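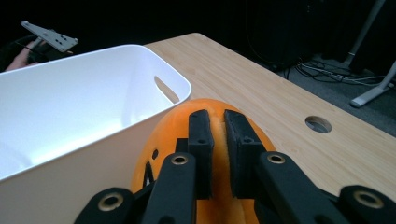

Patricio Aravena thinks that two hours is far too short for a club night, and that if it were up to him they would start at four and let the parents come in and fetch people when supper was on the table. Rasha Yammine, sitting across from him with a mug in each hand (one of them was for me, bless her), let him finish and then pointed out that it had been up to him, last November, and that he had been the first one yawning.

They have run the Galel club at Losine together for two years now, and they talk like people who have shared a store cupboard for all of that time. I had asked for half an hour before the students arrived. I got a good deal more, partly because Patricio can't pass a drawer without opening it to show you what's inside, and I was very glad of it.

Galel is what the students call their project, and neither of the grown-ups could tell me with any certainty where the name came from. The idea behind it is easy enough to follow, even for me. They want a robot arm that can tidy a table. To teach it, the students do the tidying themselves, over and over, using grippers they hold in their hands, with a camera on the gripper to record what it sees on the way. The arm will learn from those recordings. Each go, from reaching out to letting go, is called a run, and when I visited they had 754 of them saved.

"We had more," said Patricio. "We had quite a lot more, and then Rasha taught them to look at their own work."

"I taught them to throw things away," she said. "It's a very hard lesson at fourteen. You've stayed behind, you've picked up the same thing again and again, your wrist is sore, and then somebody sits beside you and plays it back and you can see that you stopped in the middle to laugh at a friend. The arm doesn't know that you were laughing. It will think that stopping there is part of the job."

In one evening they took out 159 runs. There was some sulking, Patricio told me, and he admitted that a fair bit of it was his own. He had recorded plenty of those himself, to show the younger ones how it was done, and they were among the first to go. The students were very polite about it, which he found worse.

I asked what makes a good run, expecting something about speed, and Rasha shook her head before I had got to the end of the question. She likes them slow and a bit dull. She wants the fingers to come up on either side of the thing, to close, to wait for a breath, and only then to lift. Soft and rounded things are the ones that catch people out, she said, as they squash a little and then roll away from you if you've taken hold too near the top. A plastic bin for putting things into is a kindness by comparison, though the new ones will bang the gripper on the rim.

"Everybody hits the rim," said Patricio cheerfully. "I hit the rim. We keep a few of those in, if the student backs off nicely and tries again, as the arm is going to hit it too one day and it had better know what to do next."

Did they agree about that? They did not, or not at first! It was clearly an old argument and they both enjoyed it. Rasha would have left all the bumps out for the first term, so that the arm saw only clean work to begin with. Patricio wanted the bumps in from the start. In the end the students settled it by keeping two folders and promising to try both, and Rasha said she had rarely been so pleased to be overruled by a roomful of children.

The grippers themselves are built by the club, and here Patricio came into his own. He had me squeeze one, and it's a lovely thing to squeeze, I must say – the arms swing in together and the two pads stay facing each other the whole way. Every student makes one joint from start to finish before being allowed near the recording table. If it sticks, you take it apart and do it again. There's a girl in the older group, he told me, who took hers apart 10 times and wouldn't let him touch it, and hers is now the one that everybody tries to grab when the box comes out.

"They learn to share the good one," he said. "Well. They learn to write their names on a list for it."

I wondered whether the recording side ever got boring for them. Rasha took her time over that one. Yes, she said, of course it does, and she tells them so on the first evening. They work in pairs, one holding and one watching, and swap when the watcher says so, not when the holder gets tired. It keeps both of them awake. The watcher also writes the note that goes with each run, and some of the notes have become rather long. One boy had been adding remarks on his partner's breathing. She has let that go on, as his partner seems to like it.

The thing they are working towards is Stomutness, the open day in the spring where clubs from the other schools bring what they've made and set it going in front of everybody. Last time Losine went with a cart that followed a line, and it followed it very well until the sun came round on to the floor. This year they hope to take the arm. It lives for the moment at Urrutia, the workshop across the road, and the students go over in small groups to see it.

"It has managed to pick something up," said Patricio. "It hasn't managed to put it down where we'd like."

"It put it down," said Rasha.

"It did put it down. On my side of the table."

He isn't worried, he says. What he would like is another few hundred good runs before the spring, done by as many different hands as possible, left-handers especially, as they have only the one and she is getting worn out. Rasha would like a second set of shelves. She would also like the rest of the school to know that you don't have to be good at maths to come along, and that the quiet ones often turn out to have the steadiest hands.

By then there were feet on the stairs and somebody was already asking whether the good gripper was free. Patricio went off to find the list. Rasha took my mug, told me that I was welcome to stay and have a go if I didn't mind being played back afterwards, and found me a place next to a girl called over from the building bench to be my watcher. I did six runs. They kept one.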